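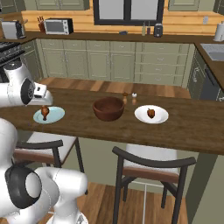
Teleop round two is done, mostly. May 4, 2021 was the cutoff and we got 133 usable demos in before the upload shut, which is fewer than we wanted but way more than last time. All in the sim kitchen, all food moving tasks. Drumstick on the blue plate, wing-like piece on the white one, wooden bowl in the middle of the counter between them. Sounds easy. Go and try it with a lagging controller and then come talk to us.

Quick notes for everybody who wasn't on the calls.

Who did what. Gitby crew drove in the mornings, Jodari took the afternoons and the odd late night. Nernex looked after the server and restarted it more than they would of liked. Same arm and same parallel gripper for everyone so the recordings can go in one pile.

What went well: the new hand controller mapping. Wrist roll finally goes the way your wrist goes. In the first round you rolled left and the gripper had a think about it and then rolled right, and half the demos had a little wobble at the start where the driver worked it out. Those wobbles got learned. The policy did the wobble too, every single time, very faithfully. So that's gone now, touch wood.

What didn't: grabbing food. The chicken pieces are a lumpy shape and the contact in the sim is kind of slippery, so if you close on the fat end it squirts out sideways. Best results came from going in slow from above, fingers across the narrow part, close, wait a beat, then lift. Please do the wait. Drivers in a hurry (you know who you are, it was me as well) lift while the fingers are still closing and then we've got a demo of a drop.

Drops. We argued about this one for ages. Decision is we keep a drop if the driver picks the piece up again and finishes the task, and we bin it if they hit reset. Recoveries are handy for training. Tag it "recovered" in the notes box, don't just leave it blank. 14 came in blank this round and somebody had to watch them all back.

Rejects. 38 thrown out on top of the 133. Mostly resets, a few where the arm clipped the bowl and shoved it along the counter, 9 where the recording started after the arm was allready moving. Press record, hands still, breathe, then go. If you bump the salt or pepper and it stays standing, keep going, it's fine. If it falls over, start again.

Camera view. A few people asked to have it moved becuase the arm comes in from the left and sits over part of your view of the stove. Not moving it this round. All the old demos use that view and we'd be mixing two lots. You can have a second window up on your own screen for depth, just don't record from it.

Speed. Slower is good, but not so slow you stop and start. Long pauses in mid air are a pain, the policy learns to hang there. If you need to scratch your nose do it before you press record.

Next lot is in June. The plan is bowl tasks, piece from the plate into the bowl and back out again, and we'd like more starting positions for the arm. Everybody's been beginning from the same comfy spot. There's a Dambrauskienė write up on grip timing in the shared folder, it's short, have a read before you sign up. New drivers get a practice session first that doesn't count for anything.

Slots go up on the sheet once Nernex has the server sorted. Mornings fill first. If your controller drifts, recalibrate it before your slot and not during, and put the spare batteries back in the drawer when you're done please.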